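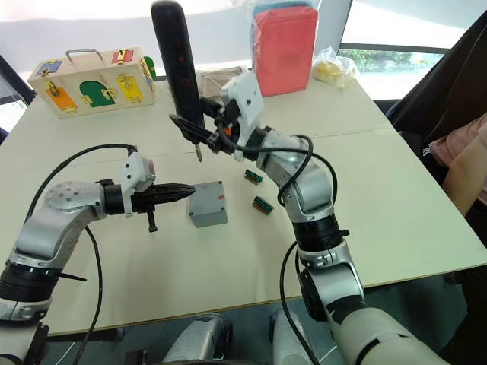
**Figure 4.1** Screwdriver held upright over the work surface; two terminal connectors and a small grey box on the table.

# Chapter 4: Threaded Fasteners in Small Enclosures

Chapter 3 dealt with snap fits and adhesive joints. Both are quick to make, and both are awkward to open again for service. The threaded fastener remains the usual choice where an enclosure has to be opened more than once in its life, and most of the assemblies in this book are closed with two or four screws of small diameter.

The chapter covers the driver, the screw, the boss that receives it, and the order of work. Wall thickness and draft angle are treated in Chapter 6. Readers who have already completed the Panero exercises may begin at Section 4.3.

## 4.1 The driver

A powered screwdriver for bench work has three parts of interest to the assembler: the bit, the torque collar and the grip. The bit must match the recess in both form and size. An undersized bit will often turn the screw, and will damage the recess while doing so - the damage is generally found later, by whoever has to remove the screw. 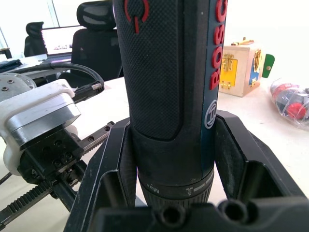
The torque collar sets the load at which the clutch releases. Markings on a collar are relative and are not a substitute for a measured value. Begin at the lowest setting that seats the screw and raise it one step at a time on a scrap part of the same material. Record the final setting on the job sheet together with the bit size.

Hold the driver so that its axis and the axis of the screw coincide. Tilt has two effects. It moves the contact to one side of the recess, and it starts the thread at an angle to the boss. In metal the second fault is usually felt as early resistance. In plastic it may not be felt at all, as the screw simply cuts a new path through the wall.

## 4.2 Preparing the work

Small enclosures are light and will turn with the screw unless restrained. The simplest restraint is a second hand or tool bearing on the side of the box. A shallow fixture is preferred for repeated work. Idun Eide's bench notes, reproduced in Appendix B, give dimensions for a fixture that accepts the three Hidus enclosures used in the exercises.

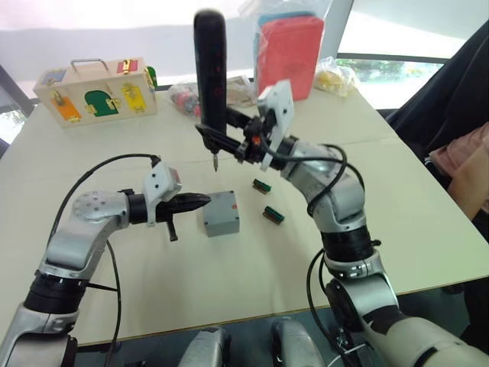

Set out the loose components on one side of the enclosure, in the order in which they will be fitted. Terminal connectors should be kept clear of the path of the driver, with their contacts free of swarf and dust. Screws belong in a shallow tray and should not be left on the bench top.

Position the lid and check the gap along each edge before any screw is started. Start every screw by two turns, then seat them in diagonal order. Seating one screw fully before the others are started will draw the lid to one corner, and the remaining holes may no longer line up.

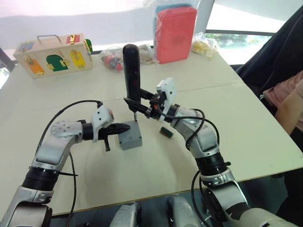

Lower the bit into the recess before the motor is switched on. Apply light axial pressure, enough to prevent the bit from climbing out, and hold it until the clutch releases. Release the switch and lift the driver straight up.

## 4.3 Bosses and thread engagement

A boss moulded in plastic accepts a thread-forming screw a limited number of times. In the Wandville trial, Blomqvist and Isaksson drove and removed screws in 295 bosses and inspected each boss after 10 cycles. Most of the failures they recorded had started as cross-threading on re-entry. The remedy is to place the screw in the hole, turn it backward by hand until it drops into the existing thread, and only then drive it forward.

Engagement length is the depth over which the screw and boss share a thread. Table 4.1 lists minimum values by screw diameter for the four plastics considered in this chapter.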